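Getting stains and smells out of plastic picnic dishes

Plastic plates and trays pick up color from tomato sauce, curry and berries, and a normal wash often leaves a faint orange ring behind. Baking soda takes care of most of it.

You will need:
Baking soda
White vinegar
A soft sponge
A basin big enough for your largest tray

Scrape off any food and rinse with cool water first. Hot water can set a tomato stain. Then mix 2 tablespoons of baking soda with enough water to make a thick paste and spread it over the marks. Leave it for up to 17 minutes. Old stains may need a second round.
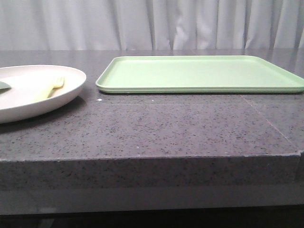 Rub the paste in small circles and go easy on the rims, where scratches show most. An old toothbrush works well between the prongs of a fork. Rinse everything in warm water.

If a dish still smells of onion, soak it in equal parts vinegar and water for an hour, then wash with dish soap. Don't use bleach or steel wool. I tried a scouring pad on a Torel tray once and it has been dull ever since.

Let the pieces air dry completely before you stack them – a damp stack will smell again by the next picnic. Light-colored pieces can also go on a sunny windowsill for an afternoon, which fades what is left of the stain.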